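We use cookies to remember your preferences and to measure traffic. By continuing to browse you accept our use of cookies. Accept | Manage settings

A Saturday at the Jendent open day

Gravamthorpe is a long way to go for a free pen. The train gets you most of the way, a bus takes over at the point where the train loses interest, and the last stretch is on foot beside a road that was built for trucks. I did it because Jendent was opening its doors to the public and because I have been reading its brochure for the Stuline kit for three months without being able to work out what I would be buying.

The Stuline is a two-arm tabletop package. You get the arms, a gripper for each, a controller, a teaching pendant, software and a crate that Jendent wants back. It is aimed at small outfits that have heard they ought to automate something and have not decided what. I do repairs and light assembly in a rented unit, so that is me exactly.

Doors opened at nine. By a quarter past, the coffee line was longer than the line for the robots, and it stayed that way until lunch. I collected a lanyard, a map of a building with one corridor, and a ticket bearing the number 147, which entitled me to a turn at the teaching station later on. They were calling number 9 at the time.

The first stop was the assembly room, where the kits are put together and then tested overnight before they ship. Visitors stand behind a yellow line. Our guide was pleasant and had plainly been told to say "repeatability" at every opportunity. When a boy in our group asked whether the arms could fight each other, she said that they shared a collision model, and he took this as a no and wandered off. I thought it was the best question of the morning. Two arms on one table is the whole pitch, and keeping them out of each other's way is most of what the software is for.

Next came the parts store, which I enjoyed more than I should have. Every spare has a bin and every bin has a price on it. A replacement finger pad costs less than a sandwich. A replacement wrist joint costs $2,337, and it was noticeable how quietly people stood in front of that one. I wrote it down. The brochure lists spares as "available on request," and now I know why you would want to be sitting down when you made the request.

After that we were let into the demo hall. The big table at the front had the crowd-pleaser, a sorting job with colored blocks that I have now seen at every show I have ever been to, from every maker, and which tells me nothing except that blocks remain easy to pick up. The smaller stations along the side were better. They were working on jobs of the awkward sort, with thin tools and light objects, and you could stand close enough to hear the joints.

I spent a good half hour at the one with the paper cup. The task family, according to the card taped to the rail, is "slender tool, light target": one arm carries a long white stick and has to bring its tip to a chosen spot near the lid without knocking the cup into next week. Anybody who has tried to get a straw into a lid on a moving train will see the difficulty. An arm can be very precise about where its wrist is and still have only a vague opinion about the far end of whatever it's holding.

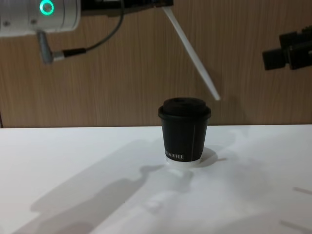 Can you teach a Stuline a job like this without writing any code?

Most of it, with the pendant and some patience. You move the arm by hand to each point, save the point, and then tell the software how long the tool is and how it sits in the gripper. The last part is where people come unstuck, and the station staff were frank about it. If you swap the tool for one a little longer, you measure again.

I asked what the second arm does in a job that only seems to need one. The answer was that it can steady a part, pass a fresh tool, or do nothing at all, and that doing nothing is a legitimate setting. You can buy the kit with a single arm and add the other later, though the later arm costs more than it would have on day one. I have met this pricing model before, on sofas.

Lunch was in a tent. The sandwiches had been cut into triangles so small that people were taking them by the fistful. I sat with a couple from a seed-packing business who had already bought a Stuline and who were there, as far as I could tell, to ask for a better manual. Theirs fills envelopes. It had taken them two weeks to set up against the two days advertised, and they seemed fond of it in the way people are fond of a difficult dog. Their advice was to bolt the table to the floor. The manual puts this on page 452. I looked it up in the reference copy in the hall afterwards and it is there, under "Further considerations."

My number came up at half past two. The teaching station gives you ten minutes with the pendant and a tray of pegs, under the eye of somebody whose job is to stand next to the stop button. My first program picked up a peg and put it down where it had found it. My second picked up a peg and put it down beside the hole. My third worked, and I was more pleased than a grown adult should be. The hand guiding is the best thing in the package. The arm has a nice weight when you push it, it doesn't sag when you let go, and it saves a point with one thumb. The menus are another matter. "Tool" and "End tool" are separate screens with separate settings, and I was in the wrong one twice.

The afternoon talk was on service plans, and was given in a warm room to people who had eaten forty triangles each. There are two plans. The cheaper one is mail-in, meaning you crate the arm and send it to the service depot in Rugemalira, and you wait. The dearer one brings a loaner to your door. I asked how long the mail-in wait was and was told it depended. I asked what it depended on and was told that too depended.

So, would I buy one? For pegs, envelopes and anything else that keeps still and keeps its shape, I'd be tempted. For the fiddly stuff I came to see, I'd want a month's trial with my own tools on my own bench, and Jendent does offer that, for a fee that comes off the price if you keep the kit. I have filled in the form. It asked how level my floor was, and I put "fairly."

The bus back was late. The pen has already stopped working.

Enjoyed this? Get new posts by email. Enter your address to subscribe to our newsletter. You can unsubscribe at any time.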